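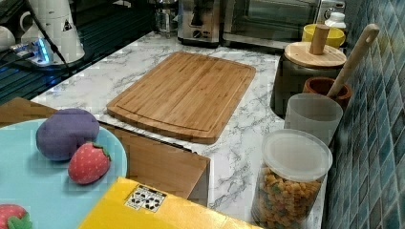
From: Nadja Wyss
To: the kitchen manipulation list
Date: 18 August 2024
Subject: Re: Re: Draft 2 of the scene setup rules, comments please

Hi all,

Ikechukwu, thank you for this, it's the best set of comments I've had on the draft so far! I'm going to answer in line and then add a few things of my own at the bottom, so please read to the end before you reply (I know it's long).

Ikechukwu Okonkwo wrote:

> I read draft 2 twice and I like where it's going. The rule I have
> trouble with is rule 4, "the work surface shall be clear before an
> episode begins." What is the work surface? In our kitchen at Flatville
> the operators took it to mean the whole counter, and they spent more
> time carrying jars to the next room than recording. Then somebody
> compared the results with Barrientos, where they had left everything
> out, and the two sets looked like they came from different projects.

Yes, yes, yes. I wrote rule 4 in May and I was thinking of a lab bench when I did it. A kitchen is a different animal. The picture at the top of this message is what I'd now like us to call a good starting state: the bamboo board is empty and has open marble around it, the toy fruit is together on the blue plate, and the everyday stuff is standing along the tile wall where it would stand in anyone's home. The cereal jar, the cup with the wooden spatula, the canister with the bamboo lid, the yellow mug – I want all of that left in. A policy that has only ever met a bare counter is going to have a bad day in a real house.

So I propose to split rule 4 in two:

4a. The target area shall be clear. The target area is the object or region named in the task sentence (a board, a plate, a bowl) plus one hand's width on every side where there is surface to measure.

4b. Background items shall stay on the counter, upright, lids on. They may be rearranged between blocks of episodes but not inside a block.

"Where there is surface to measure" is there for setups like this one, where the board sits at an angle and one edge of it reaches out toward the cardboard box in front of the counter. Which brings me to the next part.

> Also, do we care whether things hang over the edge? The draft says
> nothing. Ximena says no overhang, ever. I say it depends on what is
> being placed.

I'd love to hear more opinions on this one! My own feeling is somewhere between you and Ximena. For soft toy produce on a wide board I can live with a slight overhang, as long as the board doesn't rock when you press the corner with one finger. For anything heavy, or for cutting motions of any kind, the board has to be fully supported. Dennis Mapplebeck tried the finger test on all the Vorkham stations and found it takes less time than reading the rule out loud, so I'd like to put it in the checklist either way.

While we're on boards: should we say something about angle? Ours are set down diagonally on purpose in part of the sets and square to the counter in others. I'd write it as "vary the angle between blocks, and write down which blocks." Square boards are pretty. They also teach the model that boards are square to the counter.

> Rule 7, power. "No mains equipment within reach." In a kitchen?

Ha, fair. There's a toaster and a toaster oven at the back of this counter, and a power strip with its light on over at the left, on the dark ribbed surface. Rule 7 as written would throw out this whole kitchen and most others. What I want to protect is the path. New wording:

7. Mains equipment may stay in place if it is outside the planned motion volume with the margin set in the site risk assessment. Cables shall run away from the work area. Power strips shall be kept away from sinks and drain boards. Heating appliances shall be unplugged while the robot is enabled.

The last sentence is non-negotiable for me. I can't tell from a picture whether a toaster is unplugged and neither can a reviewer, so it needs its own line on the sheet with initials next to it. On the drain board sentence, please be strict with yourselves. If you have a dark surface next to the counter and you're not sure whether it's meant to take water, treat it as if it is and find the strip another spot.

> Last one. Duplicates. If there are two strawberries, which one does
> "put the strawberry on the board" mean?

This is my favorite question of the bunch. We have exactly that situation here, with one strawberry touching the purple fruit and a second only just peeking in at the corner. Nélida Cabral went through the Plellach set and found 163 episodes where the sentence said "the" and there was more than one candidate. That's a lot of coin flips to hand to a model! The draft should say:

9. If the view holds more than one object that fits the task sentence, the sentence shall either say which one ("the strawberry next to the purple fruit") or say that any will do ("a strawberry"). An object that is only partly in view counts.

I'd add that labels should use names everyone can agree on. I've heard that purple toy called a plum and I've heard it called an eggplant, in the same room, from people who were both sure. "Purple fruit" is fine. Let's not fight about it.

Some smaller points that came in off list:

Stickers and markers. If a box carries a printed marker, like the yellow one at the front, keep it flat, face up and free of tape glare. Don't move a marker inside a block.

Glass and shiny things. Leave them in. The pitcher, the steel fronts and the frosted plastic are all hard for depth sensing, and that's a good reason to have them around. Just keep glass out of the motion volume.

Block size. Ximena Troncoso asked for a fixed number so the sites match. I've put 392 episodes per site as the minimum for the pilot, with 600 as the goal. If your site can't make the minimum, write to me and we'll work something out.

Start picture. One still per block, taken before the robot is enabled, with nothing moving in it. Hands out, arm out. I'd like this to be a "shall."

What I still need from you: a yes or no on splitting rule 4, your view on overhang, and any kitchen where the new rule 7 would be impossible to follow. Please send the last one with a picture if you can, I really do enjoy looking at these. Draft 3 goes out once I've heard from all four sites.

Nadja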